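Section 2: House rules for recording with the hand-held grippers

Hi, and welcome to the part of the guide I get the most questions about. I'm Eun-ji Hwang, I look after recording practice for the Funirach set, and I wrote these rules after making most of the mistakes myself. Please read the whole section once before you pick anything up, even if you already did the Brornow training. We do a few things differently.

2.1 Before you put the rig on

1. Check your name on the sign-up sheet and take the pair of grippers listed next to it. Pairs stay together. If you swap the left one with somebody else's left one, the calibration file goes with the wrong hardware and I find out a week later.

2. Wipe the marker blocks with the dry cloth. No spray, please! Cleaner leaves a film on the printed squares, and then the tracking gets jumpy whenever a ceiling light hits them.

3. Look at the finger pads. A bit of wear is fine. A pad that is peeling at a corner goes to Dean Kettle, who has the spares and the right glue. Don't use tape.

4. Put the straps on over whatever you're wearing, snug enough that nothing swings when you lean forward. Tuck in drawstrings, lanyards and long necklaces.

Caution: Run the cable down the inside of your arm and leave slack at the elbow. If you feel it pull when you reach, stop and fix it. Don't work around it for a whole session (I did, and I ended up replacing the connector).

2.2 Setting up the table

5. Choose the object from your task card and put it where you can reach it with either hand. The card says which hand starts.

6. Other things may stay on the table. We want normal tables – plants, drinks, whatever lives there. What we don't want is anything with a loose lid inside your reach, or papers with personal details on them. Phones go in a bag.

7. Walk once around your spot and look at the floor. Cables that cross your path get moved or taped flat. If you can't do either one, pick a different table.

8. Tell the people near you that you're about to record. They should have signed the room form already, but say it out loud anyway. Anyone who would rather step out gets time to do that.

Note: Faces are blurred before a clip leaves our storage. That's a backup to asking people, and it doesn't replace asking. I-seul Joo keeps the forms and can tell you in a minute if someone hasn't signed.

2.3 Recording a pick-up

9. Start with both grippers open, out in front of you, and hold still until the tone.

10. Move in at the speed you'd use with your own hand. New people nearly always go too slow because it feels careful, and we end up with clips we can't use.

11. Close on the object once. If it slips, open fully and try again in the same clip. Leave the miss in! We keep misses and label them.

12. Keep the free gripper open and away from the object unless the card calls for two hands.

13. Hold small electronics by the body. Try not to squeeze a display, and ease off when you feel the case flex.

14. Keep the marker blocks facing up and outward as much as the task lets you. A quick turn is okay, but if you notice you've had one tucked against your stomach for a while, restart.

Calculator task, from the two grippers and from head height:
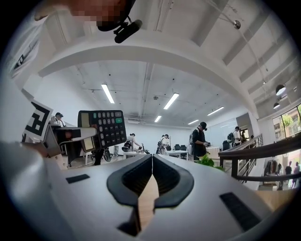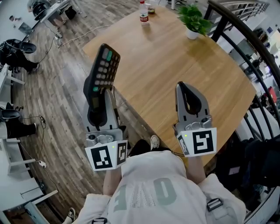
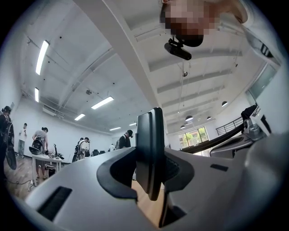 15. When you're finished, set the object down, open both grippers and wait for the second tone before you relax your arms. The end of a clip matters as much as the start, and I lose more of them there than anywhere else.

2.4 Breaks and stopping

We work in blocks of 12 clips and then put everything down. I know it's tempting to push on when it's going well. Wrists get tired before you notice, though, and Soon-im Yoon, who reviews the clips, can usually tell which ones came from a skipped break.

Stop right away if a gripper gets warm in your hand, if an indicator light goes out, or if someone walks into your reach. You don't need permission to stop and you don't need to finish the clip. Write the clip number and a couple of words in the log. "1207, strap slipped" is plenty.

Caution: Never hand a gripper to another person while it's still connected to your rig. Unplug first, then pass it over by the body, never by the fingers.

2.5 Naming and handing in

Use the name that's printed on the task card, followed by the clip number. Please don't add your own notes to the file name. We had a whole batch in July marked "good one" and "better one", and Jong-dae Geum had to rename them by hand.

Upload before you leave the room, and check that the left, right and head files all show the same length. If one is short, keep all three and flag the set. Don't delete anything yourself. Charging and storage are in Section 3.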